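Back to the thesis drawer

September 2023

I spent most of the past month going through the boxes from my last year of architecture school. My mother is selling her house and wanted them out of the garage. There were six boxes, and five of them were trace paper.

The sixth had the model of my thesis project in it, or most of the model. The roof had come loose and one of the stair towers was crushed. I glued what I could and kept the rest in a bag.

The project was a public bathhouse and laundry for Stadesgate, on a sloping lot behind the old bus depot. The brief we were given was short. Pick a site in town, find a service that people used to have and don't anymore, and design a building for it. I picked laundry mostly because the laundromat near my apartment had just closed and I was carrying my clothes ten blocks.
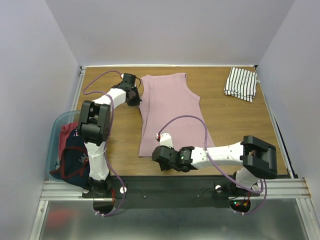 My adviser was Hüsnü Tatlı, who didn't care for the bathhouse part at first. He thought I had added it to have something nice to draw. He was partly right. But the two uses share a boiler room and a lot of drains, and once I had drawn the section he let it go. He still made me redo the section four times. The second version had a beam running straight through a door, and I had not noticed.

The part I remember best is the site work. The lot drops the height of a full floor from the depot side to the street. I put the machines on the lower level, against the hill, and the folding room on the upper level where the light was better. Hüsnü asked how a person with a cane and a full basket was supposed to get from one to the other. I had an elevator, but it was at the wrong end of the building. Moving it took two weeks and changed nearly everything else - the entry, the corridor, the windows on the north wall.

I also did a survey, if you can call it that. I stood outside the grocery store with a clipboard in February and asked people where they did their wash. A woman named Jintana Kaewmanee talked to me for most of an hour. She had worked at the Dondel laundry before it was torn down and she drew me a floor plan on the back of my form. She had the folding tables in the middle of the room, away from the walls, so two people could work a sheet from both sides. I had mine against the windows. I moved them that night.

Her drawing was in the box too, folded inside a sketchbook. I was glad to see it.
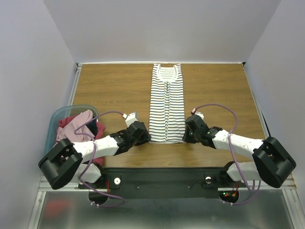 Reading the thesis book now, I can see what I would change. The floor area was too big. I had 500 square feet of lobby with nothing in it but a bench. I wrote a whole page about the "threshold between public and private" and I have no idea what I meant by it. The structure was all right. The cost estimate was a guess, and I think everyone on the jury knew it.

The jury was three people. Kamonchanok Sriwong was the outside critic, and she asked the only question I couldn't answer, about who would clean the lint traps and where they would stand to do it. I said the staff would. She asked me to show her on the plan. There was no room on the plan. I have designed a few mechanical rooms at work since then and I think about that every time. I leave more than 10 inches past what the manual asks for, if the client will let me.

Nothing was ever built on the lot. The depot came down and the city put in parking. My classmate Decha Panyasiri did his thesis on a market hall at Saithong, and a version of that one did get built, with another firm's name on it. He says he isn't bitter. He sent me a photo of the roof last year and the trusses are very close to his.

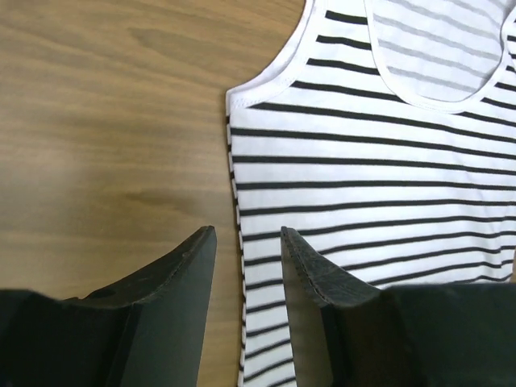 Striped tank top laid flat on the table.

I've decided to keep the model, the thesis book, Jintana's floor plan and one roll of trace. The rest went to recycling this morning. The model is on top of the bookcase for now, and I still need to find a piece of basswood the right thickness for the stair tower. The hobby shop on Zekis Street used to carry it, so I'll try there first.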